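I had been meaning to get to the Hurkidex open day for a couple of years, and every time it came up I was either out of town or painting something. This year I went. September 2025, gray sky, terrible parking, free coffee. If you like furniture even a little bit, put it on your list.

Hurkidex is a furniture workshop on the far side of the rail yard, in a long brick building that used to belong to a company that made awnings. They do repairs, re-covering and some assembly work for rental outfits, the kind of people who show up at weddings with a truckload of chairs. Once a year they open the doors, put tape arrows on the floor and let regular people wander around asking questions. I asked a lot of questions.

You come in through the loading door and the first thing you hit is the smell, which is mostly glue and a little bit of machine oil. I love it. A woman at a folding table gave me a sticker and a photocopied map, and the map was already wrong (the foam room had swapped places with the sewing room at some point) but it didn't matter much because people just followed the noise.

The foam room was first. They had a hot wire cutter going and were letting kids pick a shape. Mostly stars. One boy asked for a shark and got a pretty decent shark. Then sewing, where I stood for far too long watching a seam go around the corner of a cushion. I've tried that corner at home. Mine come out looking like a dog's ear, and I was hoping to pick up the trick, but the hands go too fast! I did find out that they clip the curve before they turn it, and that I have been clipping about half as much as I should.

Lunch was from a truck in the yard called Bosta, and I had a lamb flatbread with pickled turnip that I'm still thinking about. Get there early, the line gets silly.

After lunch I went over to the covering area, which was the part I really came for. Kamran Safavi was giving the talks there. He has been re-covering seats since he was a teenager and he talks about fabric the way some people talk about wine. He says white is the hardest color to work in, because every crease shows and so does every fingerprint, and he told us that he washes his hands more than a dentist does. Somebody asked why anyone would order white chairs for a party with red wine at it, and he just spread his arms and laughed.

His main advice, for anybody who wants to try this at home: turn the chair over before you do anything else. Get it upside down on a table at a height where your back doesn't complain, and put a cloth under it so the seat doesn't pick up marks from the tabletop. From there you can get at the legs and the edge of the seat without crouching. I have always done mine on the floor, on my knees, swearing, so this was news to me.

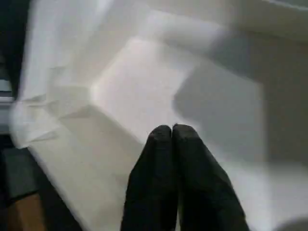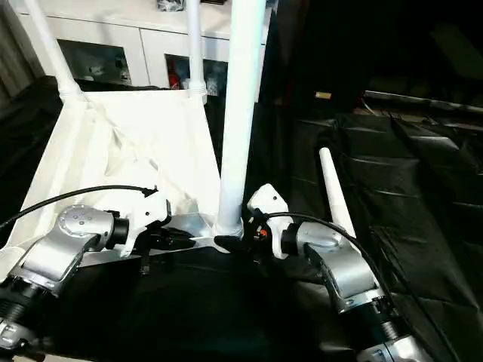 White cloth folded in layers, and a white chair upside down on the black-draped table, legs in the air.

I went back to that table twice. I have a soft spot for the undersides of chairs. You look at the top of one for years and never think about what's going on below, and then you flip it and there's a metal bracket at the edge of the seat, shiny as a new spoon. The legs on this one are tubes, and a couple of them have ribbed white collars where they meet the seat, a detail I'd never have noticed with the chair standing the right way up.

The creases in the seat fabric got a whole conversation of their own. One man in our group, who I think had a rental business himself, wanted every wrinkle gone. Kamran's view was that a wrapped seat is allowed a few soft creases, and that if you keep pulling you end up with a drum that splits the first time a big uncle sits down. I'm with Kamran on this. My dining chairs have creases and I have decided they were on purpose.

He also had opinions about folding. Fold the cloth loosely, in big layers, and leave it flat if you have the shelf space. Hard folds leave lines, and lines in white fabric take forever to steam out. I came home and unfolded everything in my fabric drawer, and now it doesn't close.

The last stop was the sales corner, which they run together with Rezaei, a small supply shop from across town. Remnants by the bag, webbing by the yard, odd tacks in coffee cans. I bought 2 bags of remnants and a tack lifter with a nice fat handle. There was also a reconditioned sewing machine, a Grarkura, with a tag on it that said 1,995 dollars. I visited it several times — I even sat down at it — and then I walked away like an adult. I am still a little sad about it.

A few practical things if you're going next year. Entry is free, and the talks in the covering area run about 60 minutes each with the questions, so don't try to squeeze one in before closing. Wear shoes you don't mind getting lint on. There's one restroom and it's up a flight of metal stairs. Strollers do fine on the ground floor except in the foam room, where it's tight. And bring a tote bag, they run out of paper ones.

They're planning a hands-on evening in October where you bring your own chair and re-cover the seat under supervision. I put my name down before I left. The chair I have in mind is a kitchen one with a split vinyl seat that has been held together with tape since we moved in, and I've already picked out the fabric for it. Dark green. I'm not brave enough for white.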